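The technician who looks after the cleaning robot at the Tunlow test kitchen starts most mornings with the floor. "People expect me to go for the machine first," she says. "But half the faults I see are fluff."

The robot, a Kjærgaard unit, has been on the site since June and had logged 2856 runs when we visited. Its brush roller comes out every 23 runs and is cut free of hair with a seam ripper. The filter is changed at 100. "The manual from Nornirden gives a longer gap, but we have rugs, and rugs shed."

Rugs are also where the robot's manners are set. Each one is vacuumed by hand before a new map is made.

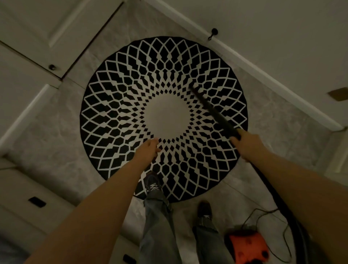 *Going over the round rug with the canister vacuum.*

Dark patterns were a problem early on. "The drop sensors read black as a hole, so it would stop at the border and back off. I cleaned the lenses, then turned the threshold down to 58. It crosses now, though it still slows a bit."

She keeps the old settings in a notebook by the charging dock, along with the wheel wear. The left wheel goes first, and she puts that down to the way it turns out of the dock.

The next job is a side brush motor that squeals. "I've got the spare from Zendesstead. It's two screws and a plug, so I'll do it after lunch while it's charging."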